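The Floor You Walk On Twice a Day

Tile shops have had a good year in Cokgate. At Henao, a family store on the east side of town, the phone starts ringing at 8 a.m. and most of the callers want the same thing: old-fashioned cement or stone-look tile, in small orders, to patch or match a floor laid before they were born.

Dayana Bermúdez runs the counter. She keeps a wall of drawers filled with broken corners that customers have mailed in over the years.

"People send me a piece the size of a cracker and ask what it is," she said. "Half the time I can tell them. The other half I send it to Kevin."
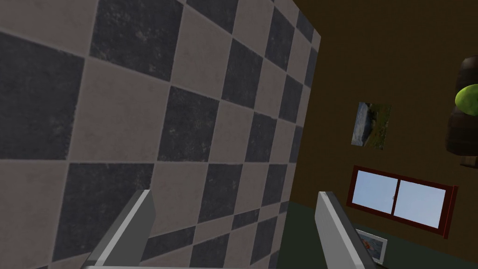
Kevin Rivadeneyra has been setting tile since he left high school, and he now spends most of his working week on repairs. New floors pay better, he said, but the repair calls come in all winter. Matching is slow work. A pattern that looks simple can be the hardest to fix, and the checkerboard is the one he gets asked about most. With square tiles in dark charcoal and light greyish beige, divided by thin pale grout lines, any replacement that is a shade too warm shows up from across the room. The size has to be right as well. Older tile was often cut a hair larger or smaller than what is sold today, and over a long run that difference adds up until the lines no longer meet.

His advice to homeowners is to look in the closets first. Installers used to leave spares behind, and a stack of them may still be sitting under a shelf. If there are none, he lifts good tiles from under a refrigerator or a built-in cabinet and puts the new ones there instead.

Last October he finished a job at the old Suruseck dance hall, where the floor had 1176 tiles and 38 of them were cracked. Henao found a close match from Sivex, a small maker that still sells by the piece. The bill for the tile alone came to $800. Rivadeneyra spent another week on the grout, mixing test batches and letting each one dry overnight before he chose.

"The grout is what gives you away," he said. "You can get the tile perfect and then fill it with bright white, and it looks like a row of new teeth."
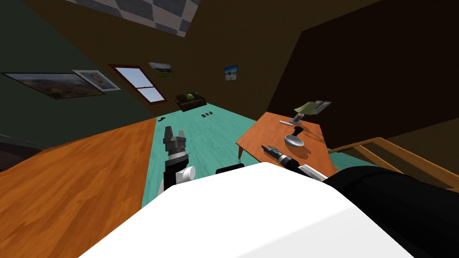 Page 38

Bermúdez tells customers to wait before they tear anything out. A dull floor may only need the old wax taken off, and a loose tile can often be cleaned on the back and set again – a morning's work for one person with a bucket and a flat trowel. She sells less that way. She also sees the same people come back when they redo a bathroom.

The drawers at Henao now hold 1309 samples, each with a street name written on the back in pencil.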